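Delness Opens Its Back Room to the Public, Clutter and All

HOKMONT, June – Delness, the neighborhood shop that has spent 10 years telling other people how to put their things away, will open its own back room to visitors this month. The company admits the room is no advertisement.

The event is called the Figueroa Street Clear-Out, and it runs through the end of June. Visitors may come in, watch the staff decide what to keep, and carry off anything that ends up on the giveaway table by the door. Admission is free. Advice from customers is also free, and the staff expects plenty.

"We sell shelves," said Iara Cáceres, who founded Delness and still holds the only key to the back room. "At some point a customer asked to see ours. I changed the subject for almost 2 years, and then I ran out of subjects."

The room covers 485 square feet and has served as a stockroom, a lunchroom, a place to try out chairs and, for one long winter, a home for the owner's bicycle. An inventory finished in the spring listed 3295 separate items in the room and its closets. Cáceres says the list includes a good many pens, a drawer of keys that open nothing in the building, and a box labeled "other boxes."

Work will go ahead one stretch of floor at a time. Everything on the floor is to be picked up, looked at and given one of four colored tags: keep, fix, give away or argue about later. The staff has already asked for more of the last color.

The curtain side comes first. Small items tend to gather along the foot of the curtain, where they can be pushed with a shoe and forgotten until somebody needs tape.
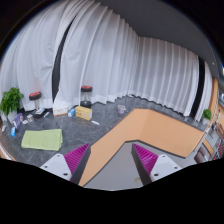
The stools are staying. So are the two plants, which have outlasted three floor plans and get a keep tag without debate. Cardboard boxes will be opened before anyone is allowed to have an opinion about them, a rule brought in after last year's attempt, when a full afternoon went to discussing a carton of blank receipts.

Trustia, the storage planning firm next door, is lending the shop its long folding tables and two of its patient employees. The firm will also run a short daily talk at 4 p.m. on sorting small objects. Seating is limited to whatever has not been given away by then.

Items left on the table at the end of the month will go to the Hokmont swap shelf, except the keys, which Cáceres would like to hold on to a little longer.

The back room is open from 10 a.m. to 5 p.m. during the Clear-Out. Visitors should use the side entrance on Figueroa Street and bring their own bags. The shop has bags, but they have not been found yet.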